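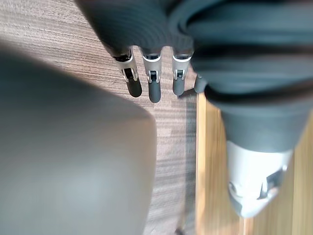

wrist cam, hand over the floor, thumb on the right

Forport Uni Robotics Club board > Build & Projects > Slipper task, wrist cam or head cam??

retamal_rat
ok so need opinions before June demo. we've got the tidy-the-shoe-rack task for the student project and I'm trying to decide which camera the grasp policy should lean on. wrist view is up top. Fingertips nice and clear but a big chunk of the left is just blurry grey housing. every wrist clip has it. Do we crop, mask, or leave it alone?
currently have 98 demos recorded, 95 usable after I chucked the ones where the timestamps drifted. training on the lab box overnight

HamisiN
Leave it alone. It's in the same spot every time so the network learns to ignore it. cropping just costs you pixels near the thumb and you want those

flirnby_fan
disagree. Masked ours last year for the Flirnby cup and it trained faster. Didn't keep the numbers tho sorry

HamisiN
"trained faster" with no numbers lol

flirnby_fan
I said sorry!! laptop died. Ask Erasto he was there

Erasto Makori
I was there. It was faster. We also changed the batch size the same night so who knows

retamal_rat
great, very helpful everyone
other thing, the fourth finger mostly hides behind the cover from that angle, just the tip poking out. does that matter for slippers?

mwanaisha_k
for a slide, not much imo. You're hooking an edge with the thumb opposing, not doing a neat pinch. I'd worry more about depth. the shadow under the fingers is doing a lot of work in that view, change the lighting and your policy is going to stab the floor

retamal_rat
hadn't thought of the shadow. hm
head view for comparison

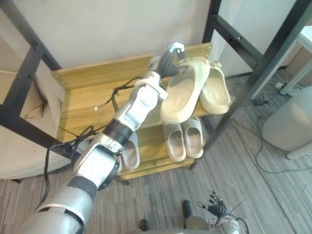
head cam, left slipper on the top shelf tipped up

retamal_rat
so from the head you get the whole rack plus both arms, but the slipper is small once you downsize and the arm covers some of the bottom shelf. One down there is half hidden behind the wrist band

Rehema Bakilana
Use both. Why is this a debate. Head for which slipper, wrist for the last bit

retamal_rat
becuase two streams doubles my training time and I've got one GPU and a chem assignment

Rehema Bakilana
Drop the head stream to half res then. Also that cable over the forearm bracket is going to snag. It runs right along the shelf you're reaching into!! Loops hanging down the side too. Tie it back to the elbow, leave slack at the joint, done

HamisiN
+1 on the cable. that's your real problem not the crop

retamal_rat
if I move the cable now do the 95 demos still count? it's in pretty much every head frame

Erasto Makori
They count. Record some more with it tied back and mix them in. I'd do 35

flirnby_fan
35 is overkill, do ten and see

Erasto Makori
ten is how we ended up with the Flirnby robot that only worked facing the window

flirnby_fan
it PLACED

Erasto Makori
second last

mwanaisha_k
mix up the slippers while you're at it. top right one is lying on its side, good, keep that sort of thing. but the bottom two look parked, toes out, very neat. If they're always like that it'll never learn a messy pair. Chuck them on the shelf any old way, different colour ones if someone has some

retamal_rat
mum has navy ones, will nick them

Njoroge Ndung'u
Mod hat on. Whoever has the rack this week, the screws on the side panels need a quarter turn before you start a session, it works loose. Allen keys are in the Drallirano tin. And put your demos in the shared folder with the date in the name pls, I found a folder called "final final 2"

retamal_rat
that was me

Njoroge Ndung'u
I know it was you

HamisiN
dumb question, what step count are you evaluating at

retamal_rat
checkpoint 974. loss was flat so I stopped it

HamisiN
974 steps or 974 thousand

retamal_rat
...steps

HamisiN
mate

Rehema Bakilana
ok forget the cameras, forget the crop. Let it train properly THEN ask us

retamal_rat
yeah fair. tying the cable back this arvo, new demos after, both cams with head at half res. no mask for now. will post success rates when I've got them, same thread

flirnby_fan
try the mask as well, one run, for me

retamal_rat
one run. if the gpu's free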